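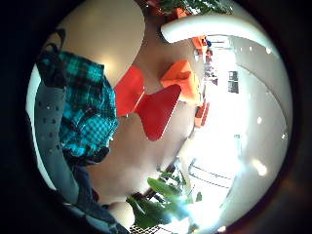

How to clean and care for moulded plastic chairs

Moulded chairs turn up in break rooms, libraries, waiting areas and kitchens, and most of them get a quick wipe across the seat and not much else. The grime builds up where the cloth doesn't reach: under the front lip, in the crease where the back meets the seat, and inside any small holes. A proper clean a couple of times a year keeps the colour even and gives you a chance to check the legs.

What you need

A bucket of warm water with a squirt of dish soap
2 microfibre cloths, one for washing and one for drying
A soft toothbrush or bottle brush
Cotton buds
Bicarb soda
The right screwdriver or hex key for your chair

Steps

1. Move the chairs away from the table and vacuum the floor first. Run the brush attachment over each seat to lift crumbs and grit, which will scratch a glossy shell if you rub them in.

2. Wash from the top of the back down. Wring the cloth out well. Change the water when it goes grey.

3. Do the creases with the toothbrush. Sculpted chairs with deep folds or wings hold more dust than a plain bucket seat, so go over them twice.

4. For perforated shells, work the brush from behind the chair so the dirt comes out the front. Anything stuck in a hole can be turned out with a damp cotton bud. Don't use a toothpick. It can leave a mark around the edge of the hole, and it shows on grey.

5. Rub scuffs with a paste of bicarb and water, using light pressure. Test it under the seat first. Bright colours, red especially, can go dull if you scrub one spot – stop as soon as the mark lifts.

6. Rinse with a clean damp cloth and dry straight away.

7. Turn the chair over and check the fixings. Tighten anything that moves, a quarter turn at a time, and stop when it is firm. Overtightening can crack the plastic at the mount.

8. Check the feet. Replace missing glides before the chair goes back on a hard floor.

The table

If the chairs sit at a round table with a pale top, do it on the same day. Cream and beige surfaces show cup rings and pen. Soapy water gets most of it, and a little methylated spirits on a cloth will usually shift ballpoint from laminate. Keep it off timber and painted tops. Wipe the underside of the rim as well, where hands go.

What to avoid

Bleach, acetone, cream cleansers and the green side of a sponge. Leave coloured chairs out of direct afternoon sun if you can. Furniture polish makes the seat slippery and attracts dust.

Written by Farzana Bandara

289 views | 23 shares | 2 comments

Related guides
Replacing chair glides on hard floors
Getting pen off a pale tabletop
Stacking and storing chairs over winter

Contact us | © Poston Home Guides | Back to top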